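**2019年12月23日**

報道関係各位

Maltia株式会社

# Maltia、手持ち式グリッパーによる作業データ収集キット「Gondal」の受注を開始

Maltia株式会社は、人が手に持って操作するグリッパーと記録・整理用ソフトウェアをまとめた作業データ収集キット「Gondal」の受注を開始しました。家庭や倉庫、店舗のバックヤードなどで行われる物の出し入れや片付けを、ロボットの学習に使える形で記録するための製品です。大学および企業の研究開発部門を主な対象とし、国内向けに販売します。

## 開発の背景

ロボットに物の扱い方を学習させるには、実際の作業を記録したデータが必要です。従来は、ロボットアームを遠隔操作して動作を記録する方法が多く用いられてきました。この方法では記録場所がアームの設置場所に限られ、操作者の習熟にも時間がかかります。棚の奥に手を入れる、扉を押さえながら中の物を取り出すといった動作は、遠隔操作では特に時間を要します。

Gondalでは、作業者がグリッパーを直接握り、普段の手の動きに近い形で作業を行います。アームを搬入する必要がないため、通常の居室や収納家具のある部屋でもそのまま記録を始められます。当社は10月から、研究機関と共同で先行評価を行ってきました。評価期間中に記録した作業は3,346件で、本の整理、棚への収納、容器の移動など、日常的な片付け作業が中心です。

## 製品の構成

標準構成は、左右の手で使うグリッパー2台、記録用の小型ユニット、接続ケーブル、校正用の板、および整理用ソフトウェア「Grusto」です。グリッパーは片手用として1台から購入することもできます。

グリッパー本体には手元の作業を撮影するカメラを備えています。指は2本で、本体を握ったまま開閉します。指の内側にはオレンジ色の溝付きパッドを取り付け、その裏に黒いフォーム材を重ねています。表面が滑りやすい物や、本のように平らで薄い物を挟む場面を想定した構成です。パッドは消耗品として交換でき、工具を使って利用者側で作業できます。

左右それぞれの指には、白地に黒の模様を印刷した四角いマーカーを付けています。カメラの映像からマーカーの位置を読み取り、指の開き幅を算出します。指に電気式のセンサーを組み込んでいないため、パッドや指の交換後は、付属の板を使った校正だけで記録を再開できます。 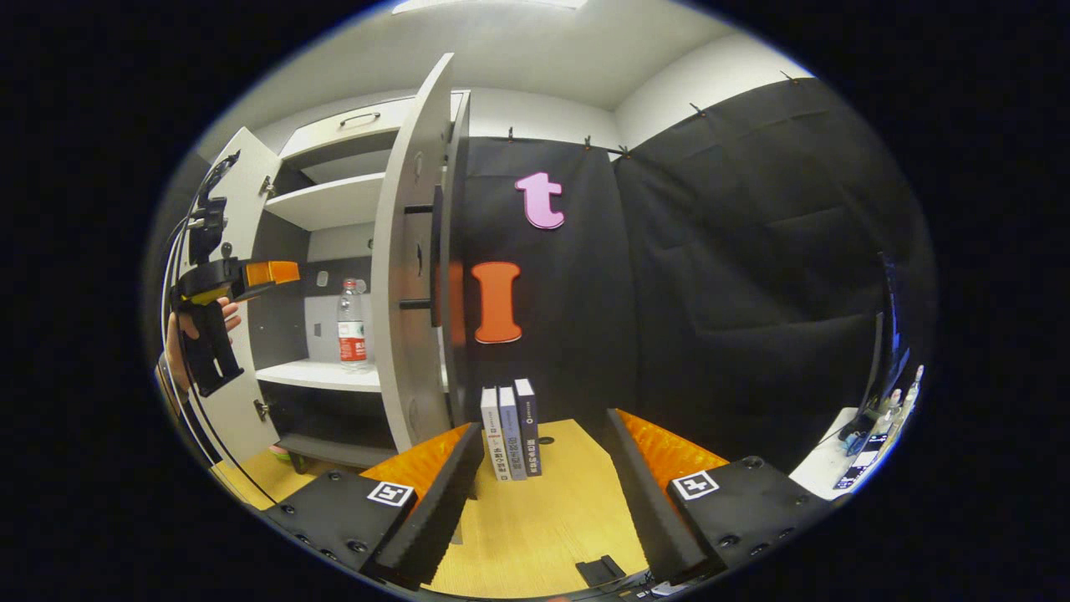 記録したデータは作業ごとに区切られ、Grusto上で一覧表示されます。利用者は、作業名、場所、対象物の種類、成否を入力し、不要な区間を削除したうえで書き出します。左右のグリッパーの記録は時刻をそろえて保存されるため、片手で扉を押さえ、もう一方の手で中の物を取るといった両手の作業も、1件のデータとして扱えます。

書き出し形式は3種類を用意しました。映像のみ、映像と指の開き幅、映像・指の開き幅・手先の軌跡をまとめたもので、研究の目的に応じて選択できます。手先の軌跡は記録後に映像から計算します。計算には利用者のパソコンを使用し、映像を当社のサーバーへ送信することはありません。

## 先行評価での指摘と改良

先行評価では、使い勝手について複数の指摘がありました。主なものは、長時間使用した際の手首への負担、ケーブルの取り回し、狭い棚の中での指の当たりです。

製品版では、持ち手の角度を見直し、ケーブルの固定位置を変更しました。連続で記録できる時間は最大17分です。それを超える作業は、区切って記録する必要があります。指の当たりについては、先端を短くした交換用の指を別売品として用意します。なお、照明が極端に暗い場所や、マーカーが対象物に隠れる作業では、開き幅の読み取り精度が下がります。この点は製品版でも残っており、Grustoに読み取りが途切れた区間を表示する機能を加えました。

開発を担当した柴田ともみ（Tomomi Shibata）は次のように述べています。

「評価に参加した方々から最も多く求められたのは、準備の時間を短くすることでした。部屋に入り、機材をつなぎ、校正を終えるまでの手順を一から見直しました。データの量については、まだ十分とは考えていません。扉や引き出しのある家具を使った作業は、件数を増やしていく予定です」

## 導入支援サービス

当社は、製品の販売とあわせて導入支援サービス「Zirkenent」を提供します。担当者が利用者の施設を訪問し、記録場所の選定、機材の設置、作業手順書の作成を行うものです。収納家具や小物の配置の変え方、作業者への説明方法、個人情報が映り込む可能性のある場所での注意点についても助言します。

作業の記録そのものを当社に委託することも可能です。委託の場合、作業者の手配からデータの確認までを当社が行い、書き出したデータを納品します。納品後のデータの利用範囲は、契約ごとに定めます。

## 販売について

受注は当社営業部および販売代理店で受け付けます。価格は構成により異なるため、個別に見積もります。教育機関向けには別途価格を設定しています。出荷は受注順とし、納期は見積書に記載します。

購入前の確認を希望する研究室や企業には、評価機の貸し出しを行います。貸し出し期間は2週間で、往復の送料は利用者の負担となります。期間中に記録したデータは、返却後も引き続き利用できます。

保証期間は納品から1年間です。指先のパッドおよびフォーム材は保証の対象に含まれません。Grustoの更新版は、保証期間中は無償で提供します。

## 本件に関するお問い合わせ

Maltia株式会社 広報担当

製品の仕様、貸し出しの申し込み、取材に関するご連絡は、当社ウェブサイトの問い合わせ窓口で受け付けています。記載の内容は発表時点のものであり、仕様は予告なく変更することがあります。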